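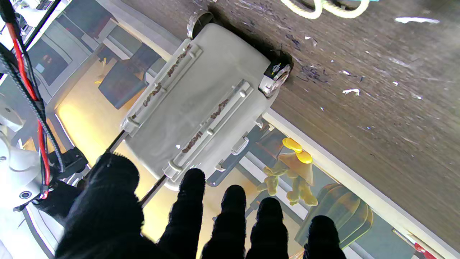 How to complain about a news report

Complaints to the Roncombe Courier should be made in writing within six weeks of publication. Give the headline, the date and the passage you believe to be wrong. 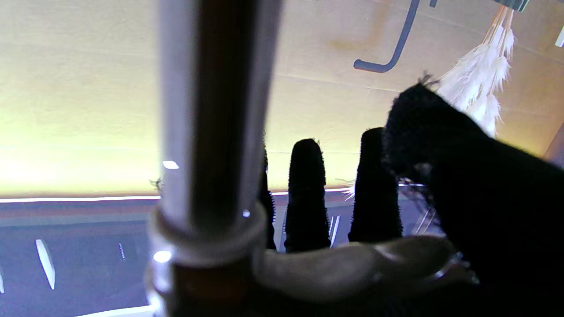

Reading time: 2 minutes

Keep your letter under 700 words and attach copies of any documents — please do not send originals. Complaints about broadcasts go to the Puritz desk.

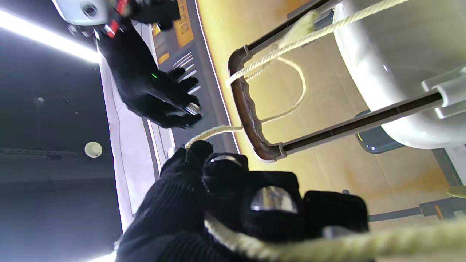 By Ghazala Rind, Readers' Office

A reply is normally sent within 50 days.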